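March, just after nine in the evening

What a good day! My feet ache and there's glue on my sleeve and I don't care one bit. I'm writing this with tea in the big mug before I forget it all.

Ayantu's wash boxes are happening. She asked back in the winter whether I'd help with the ones for people arriving at Edenau (they get there with one bag, often less, and the shop on the corner shuts at five) and I said yes without knowing what I was saying yes to. Now we've got a list, a shelf in the hall cupboard and 40 flat boxes leaning against my wardrobe. 40! I keep walking past and grinning at them.

I spent the whole morning on the question of what goes in first. You'd think it wouldn't matter. It does! Tall things want to be at the back, standing up, or they roll about and the lid bows. So soap pump at the back, white tube next to it, then all the thin bits can go in front. Once I'd worked that out I was so pleased that I rang Hiwot, who was at work and very patient about it.

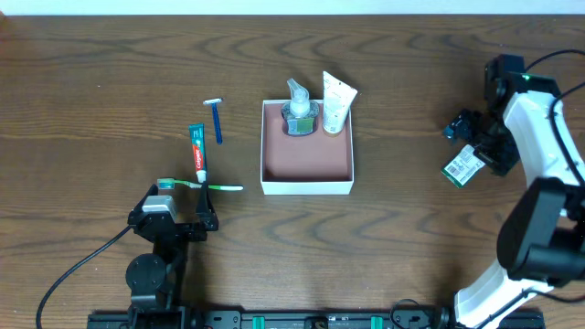 The razor and the toothbrush are the fiddly ones. I don't like a razor going in next to anything soft, so I think it should lie along the short side with its head away from the brush. Toothpaste last, because it's the thing people want first after a long journey. Jairo said that, and he'd know, he did that coach from the coast twice last year. He also wants a comb in every box. I'm for it if we can get them cheaply. Must ask at Rumia.

I do love the colour inside those boxes. Plain white on the outside, and then you open one and there's that warm reddish pink, like a flowerpot. Cillian says it's only cardboard. Cillian has no poetry in him, but he did carry all of them up the stairs, so he's forgiven.

Lunch was soup and the end of the rye loaf. Then out to post Meron's parcel, and the magnolia by the bus stop is out! Two weeks early, surely. Stood under it like a fool until the 17 came.

Things to sort out before the first lot goes: flannels (32 promised, so we're short), the little cards with the laundry times on, and whether the pumps need a bit of tape so they don't get pressed on the way. I vote tape. Ayantu thinks the tape will look mean. We'll try one each way and have a look at them both.

She's coming over tomorrow at ten with the cards and, she says, a cake. I've cleared the chair by the window for her and found the good scissors, which were in the bread bin, don't ask me. Bath now, then bed.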